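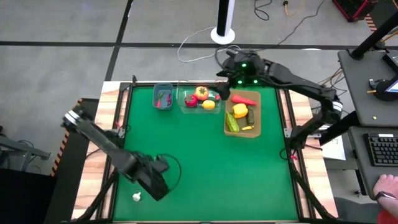
Estíbaliz wanted to know why we don't just tell the robot where the garlic is. She asked in her first week, in a note stuck on my lunchbox, and I get the same question from nearly every class that writes to us, so I'm going to have a proper go at it.

Hello, by the way! I'm Simão, and I spend my days at a workshop in Hostden teaching two robot arms to tidy up toy vegetables. Yes, it's a job. Yes, I'm allowed to play with the tomato.

So, why not just tell it? Well, we could. We could type in "move your hand this far left, this far down, now squeeze", and the arm would do exactly that. But then you come along and nudge the garlic over by the width of your thumb, and the arm goes to the old spot and squeezes a handful of nothing. It did what it was told. It just hadn't a clue what it was doing.

What we do instead is show it. Lots. Think about how you learned to catch a ball. I bet your gran didn't hand you a page of sums! Somebody threw a ball, and you missed, and they threw it again a bit higher, and after loads of throws your hands sort of knew where to go.

Each go that we show the robot is called an example. One example is one small job from start to finish, like picking up a toy and putting it in a tray. A person steers the arms and the computer saves two sorts of things while they do it: what the cameras saw, and how every joint of the arms moved. Then we set the toys out again and do another one.

And another one. My best day so far is 93 examples, and my shoulders knew all about it.

The important bit (and this is the bit people find funny) is that we mess things up on purpose between goes. The garlic might start near the left arm, then over by the right, then tucked up close to the boxes. We turn the carrot round. We swap the lemon for the corn. If the garlic always sat in the same place, the computer could learn "go to that place" and never bother to look for the garlic at all. Cheeky, but you can't blame it, that's all we'd have shown it.

Wobbly goes happen too. Sometimes I drop the radish. If I pick it up again neatly, we often keep that one, as the robot is going to drop things as well and it helps to have seen what to do next. If I drop it on the floor and say something rude, we bin it.

For the vegetable job we're aiming for 400 examples. When we've got them, the computer goes through them over and over, looking for patterns – what the cameras tend to see just before a hand closes, for instance. After that we let go of the controls and watch. We'll also try it with the toys in places it wasn't shown, to find out whether it has learned the job or only the examples.

Want to try it at home? Put a sock over your hand so you've only got a thumb and a mitten, and move some grapes from one bowl to another. Then shut one eye and do it again with the bowls swapped round. Write and tell me how many you squashed!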